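The case against the bigger cupboard

Every November the same argument comes back to our office. The storage is full, somebody says, so we need more storage. Last year that meant a catalog from Zandel with 522 pages in it, and a quote for seven new units that would have eaten nearly half the walkway.

I don't buy it. I have opened those cupboards. 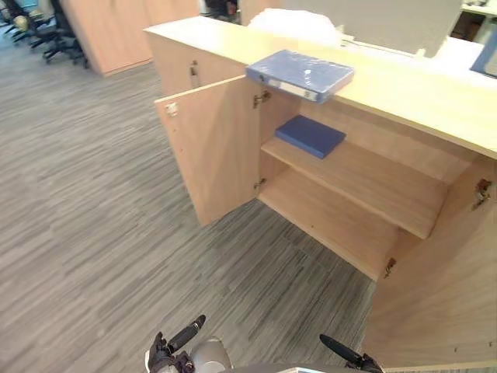 Shelf space is the most overestimated need in office life. People order it the way they order paper clips, without looking at what they have. Take the low cabinet by the partition: one flat navy box file on the shelf, bare wood underneath, and a blue binder sitting up on top, still in its plastic. The binder would fit inside with room to spare. It's on top for the same reason everything ends up on top - putting a thing down is easier than deciding where it belongs.

The Nullon people sold us a labeling system to fix this. Six colors, a wall chart, a training hour at 7 a.m. I kept the chart. I have yet to meet a label that put anything away.

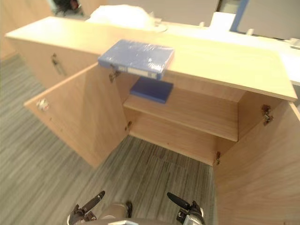
So before we sign for more furniture, I'd like one afternoon with every door in the place open at once. If the shelves are packed, fine, I'll carry the boxes up from the truck myself. My guess is we'd end up giving a cabinet or two away - and I would start with the tall ones.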